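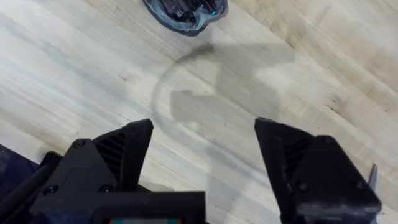
**Winter gaps in wood floors: a one-season study in Drumwood**

Spring term project, building science elective
Submitted 29 April 2023
Advisor: Derek Heywood

## Background

Wood takes up moisture from the air and gives it back. When the heat comes on in late fall, indoor air dries out, boards shrink across their width, and gaps open between them. In summer the gaps mostly close again. Flooring installers know this well, but homeowners often take the gaps as a sign of bad work and try to fill them. Filler put in during winter gets squeezed out when the boards swell, or it cracks.

I wanted to know how much of the movement a homeowner could prevent with an ordinary portable humidifier. My parents' house in Drumwood and my aunt's house on the Nisdale side of town were built from the same plans and both have wood floors in the front bedroom.

## Method

My aunt's bedroom got a humidifier and my parents' did not. In each room I picked 12 seams, away from the heating register and out of direct sun, and marked each one with a small piece of painter's tape at the wall. I measured gaps with a set of feeler gauges from Kinoshita, at the same spot on each seam every time. If a gauge went in without pushing, I counted it as fitting.

Measurements started in November, before either furnace was running every day, and went on through the heating season. I went every other week. Each room also had a cheap humidity meter on the dresser, which I read before touching the floor.

The humidifier was a tabletop model. The box says it can treat a room of 200 square feet, and the bedroom is smaller than that. My aunt kept it filled and ran it with the door closed overnight. During the day the door was open.

## Results

In my parents' room, nearly all the marked seams opened. The widest ones were close to the outside wall. They changed most in the first weeks of steady heating and then leveled off, even though the air kept getting drier for a while after that.

In my aunt's room the seams opened too, but less. Two of them did not change enough to measure. The difference between the rooms was easy to feel with a fingernail by the middle of winter.

Running the humidifier was more work than I had planned for. The tank needed filling nearly every night, and tap water left white dust on the furniture. My aunt switched to bottled distilled water, and this cost more over the winter than the machine did.

## Problems

The two houses are not a perfect match. My aunt's has newer windows, and she keeps the thermostat lower. Cooler air at the same moisture content reads as higher relative humidity, so part of what I measured could come from the thermostat. The fair way to do this would be to swap the humidifier between houses the next winter, and I did not have a next winter.

Feeler gauges also go up in steps, so a gap between sizes gets rounded down. On a few visits I had trouble getting the same reading twice in a row. I wrote down the first one.

I asked a flooring store in Cendinberg about a whole-house unit for comparison. The quote was about $3000 installed. They also told me that wide boards show gaps more than narrow ones, because each board's shrinkage all ends up at one seam. Both bedrooms have narrow boards, so my numbers should not be used for wide plank floors.

## Recommendations

Leave winter gaps alone until summer. If a gap is still open in humid weather, it is worth filling. A portable humidifier can reduce the movement in one closed room, but I would not buy one only for the floor.

The tape marks are still in place in both rooms, and I plan to take one more set of readings in summer.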